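Consumer Behavior and Food Claims
Week 6 handout: "Fresh," "local," and other words that cost nothing to print

Read this before Friday. It replaces the second half of the chapter on labeling, which I find too trusting. Bring one piece of packaging from your own kitchen, with the wording intact.

What this week covers

Last week we looked at price as a signal of quality and found that it is a weak one. This week is about words as a signal of quality. My position, which you are free to attack in your response paper, is that most of the words on the front of a food package tell you very little, and that the research claiming shoppers "want" those words is thinner than it is made to sound.

Start with the word fresh. Ask people what it means and you get several answers: recently picked, never frozen, crisp, not in a can, bought today. Those are different properties. An apple can be crisp and many months old, because cold storage with lowered oxygen slows ripening a great deal. A pea frozen within hours of picking may hold more of its vitamin C than a pea that spent a week in a truck and a display bin. So when a survey reports that shoppers rate freshness as their top concern, the first question should be which freshness, and most surveys never ask.

The Sistadport survey

The reading packet includes a summary of the Sistadport shopper survey. It had 700 respondents, all stopped at the entrance of a single supermarket in November. The headline finding is that a large majority "would pay more for local fruit." You will see this kind of sentence again and again, so it is worth taking apart.

First, the sample. People walking into a supermarket are people who shop at supermarkets, which leaves out those who buy at corner stores, at markets, or online. The interviews were held between ten in the morning and two in the afternoon, so most people with day jobs had no chance of being asked. A larger sample taken the same way would have the same problem.

Second, the question. Respondents were asked whether they would pay more. They were not asked how much more, for which fruit, or what they would give up to do it. Saying yes to a person with a clipboard is free. It is also pleasant, and it makes the speaker look like somebody who cares about farmers.

Third, the word local was left undefined. For some it may have meant the county. For others it plainly meant the country, and a few wrote comments suggesting they took it to mean the store's own brand. These answers were added together as if they measured one thing.

The Borport follow-up

The Borport study tried to do better by watching what people did. Researchers put two bins of apples side by side, same variety and same grower, one marked "local" and priced 15 percent higher. They logged 139 purchases across the trial. The local bin sold fewer apples than the Sistadport answers would lead you to expect, though it still sold some.

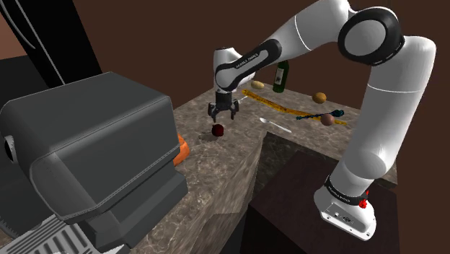
I would be careful with this one too, even though it supports my side. The bins were not swapped during the trial, so the cheaper apples always sat closer to the checkout. Position matters a lot in a store. Shoppers may also have noticed that the apples looked identical and concluded that the label was nonsense, in which case the study measured suspicion of one display and says little about demand for local fruit in general. A trial with the bins switched halfway would have cost nothing extra. Ask yourself why it wasn't done, and whether you would have thought to do it.

There is a further point that students often miss. Neither study tells us whether local apples are better. They tell us, badly, what people say and do when they see the word. Those are questions about shoppers, and the fruit hardly comes into them.

The taste test problem

The Matoušek test is the one that trade magazines like to cite. Tasters were given slices of apple with a card saying where each was grown, and they scored the nearby ones higher for flavor. The authors conclude that local fruit tastes better. But the cards were face up. Once a taster has read the card, you can no longer separate the apple from the reading.

A blind version was run later with the same scoring sheet, and the gap shrank to almost nothing. The blind version gets cited much less. I don't think anyone is hiding it – a result of "no clear difference" just makes a dull headline and is hard to put on a sticker.

Before you get too pleased with the blind version, look at how it was done. The slices were served cold and cut well ahead of time. Both dull flavor and could hide a real difference. A test that finds nothing has to show it was able to find something. This one never included a pair of apples known to differ, so we can't tell.

Certification schemes

The usual answer to all this is a seal. The Nondmont scheme, for instance, lets growers print a green leaf on the package if they meet its standard. The standard runs to several pages and some of it is sensible. It sets a maximum distance from orchard to store and requires a harvest record.

It also lets the grower fill in the harvest record, lets the grower choose the inspection month, and is paid for by the growers it certifies. None of this proves cheating. It does mean that the leaf should move your opinion a little and no further. When you read about any seal, look for who pays, who checks, how often a member has been thrown out, and whether the full standard can be read without a fee. If no member has ever been thrown out, either the members are remarkable or the checking is light.

Terms to know

Stated preference: what people say they would choose.
Revealed preference: what they do choose, under the conditions you happened to watch.
Halo effect: one good quality, real or claimed, raising the score of unrelated qualities.
Positive control: a comparison included because you already know it should show a difference.

Response paper

Write two pages on the packaging you brought. Pick one claim on it and explain what evidence would be needed to believe it. Then say what evidence is on offer. I am less interested in whether you end up for or against the claim than in whether you can say what would change your mind. Papers that state the company is lying, with no support, will get the same grade as papers that state it is honest, with no support.

Papers are due at the start of class. The Borport data tables are in the shared folder. The column headed "adj." is not explained anywhere in the study – if you use it, say so, and say what you assumed it meant.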